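Accept cookies to continue reading

I do not sell my Odov shares
by Crisóforo Quezada

Odov has fallen since July, and my neighbours in Gatton ask me why I still hold 320 shares. 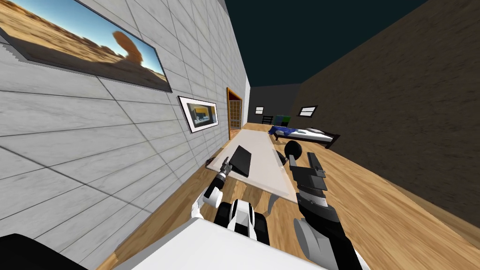
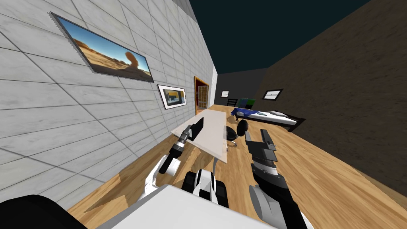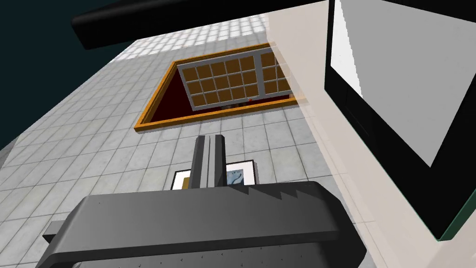
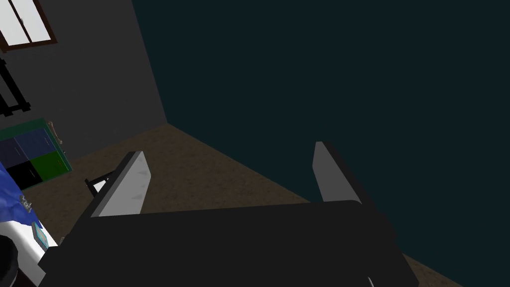
My answer is simple. The company still pays its dividend and its debt is small. Stan, my broker, prefers Getuvar, whose price has doubled in 2 years. I respect his opinion, but I find that price too high for a firm with so little profit. I would favour patience. If Odov cuts the dividend, I will admit my mistake and sell.

5 comments | Share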